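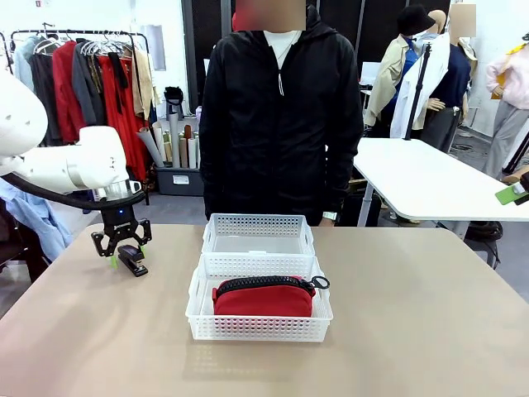 Pinza paralela Torkon para brazo colaborativo: ficha de equipo y notas sobre normativa

Distribuye: Hirkadmont
Referencia de catálogo: serie Zumine, dos dedos
Ficha revisada el 20 de julio de 2019

En Hirkadmont vendemos esta pinza y nos interesa que se venda. Aun así, la mitad de las consultas que recibimos empiezan con la misma frase, «como es colaborativa, no hace falta vallado», y esa frase no figura en ninguna norma que conozcamos. Conviene leer lo que sigue antes de pedir presupuesto.

Qué es

Pinza eléctrica de dos dedos articulados, con brida metálica de acoplamiento a la muñeca, piloto azul en la carcasa y almohadillas verdes intercambiables. Está pensada para objetos pequeños de sobremesa: una grapadora, un estuche de tela, cajas ligeras. No está pensada para chapa con rebaba, cuchillas ni vidrio.

Lo que dice la etiqueta y lo que no dice

El marcado CE de una pinza o de un brazo suministrados por separado no cubre la aplicación terminada. Un robot sin herramienta ni tarea definida suele entregarse como cuasi máquina, con declaración de incorporación. Quien monta el conjunto y lo pone en servicio responde de él conforme a la Directiva 2006/42/CE. Si el integrador es usted, el expediente técnico también es suyo.

La ISO 10218 se divide en dos partes. La primera se dirige al fabricante del robot; la segunda, al sistema y a su integración. La ISO/TS 15066 añade criterios para el trabajo con personas cerca, pero es una especificación técnica y no un permiso. Desconfíe de cualquier folleto que la cite como certificado, incluidos los de nuestros competidores y alguno antiguo nuestro.

Personas al otro lado de la mesa

El caso más habitual entre nuestros clientes es una mesa, un par de cestas y una persona de pie detrás, al alcance de la mano y a veces al alcance del brazo. Parece inofensivo. La evaluación de riesgos debe hacerse igualmente, y con la tarea concreta, no con la demostración del comercial.

Puntos que pedimos ver resueltos por escrito:

Fuerza y presión de contacto medidas en la aplicación real, con la pinza montada y la pieza agarrada. El valor de catálogo del brazo desnudo no sirve.

Atrapamiento entre los dedos y el tablero. Cuando la pinza baja sobre un objeto de poca altura, el hueco que queda con la mesa es justo el que cabe en un dedo humano.

Cable exterior. Si forma un bucle bajo el antebrazo, hay que revisar que no se enganche con cestas, asas o ropa en todo el recorrido, también en los movimientos de retorno.

Cordones, mangas anchas, pulseras y relojes. Los límites biomecánicos tratan de contacto con el cuerpo; un enganche es otro peligro y se evalúa aparte.

Parada de emergencia accesible desde cada puesto que ocupe una persona. Un botón en la consola de programación, guardada en un cajón, no cumple esa función.

Comportamiento de la pinza al perder la alimentación: si suelta o si retiene, y cuál de las dos cosas es menos mala en su proceso.

El piloto luminoso

El piloto azul informa del estado de la pinza. No es un dispositivo de seguridad, no sustituye a una baliza y no debe aparecer como medida de protección en la evaluación. Lo hemos visto escrito así en 2 expedientes.

Almohadillas

El verde facilita ver dónde están las puntas. No las hace más blandas. Cambiar de almohadilla modifica la superficie de contacto y obliga a repetir la medición de presión. Se suministran en juegos; consulte existencias, porque el pedido de febrero llegó incompleto y seguimos con retrasos.

Precio y servicios

Pinza con brida y cable: 800 euros, impuestos aparte.
Plazo de entrega: 13 días laborables.
Medición de fuerza y presión en sus instalaciones: se presupuesta por separado a través de Meléndez. Puede contratarla con otra empresa. No puede omitirla porque «va despacio».

Garantía

Nueve meses para las almohadillas y los dedos. Quedan fuera los daños por colisión y los dedos impresos por el cliente. Para la carcasa y la electrónica rigen las condiciones generales de venta.

Documentos disponibles a petición

Declaración de incorporación
Manual de montaje en español
Plano de la brida
Plantilla de evaluación de riesgos (vacía; no enviamos ejemplos rellenados, ya que acaban copiados tal cual)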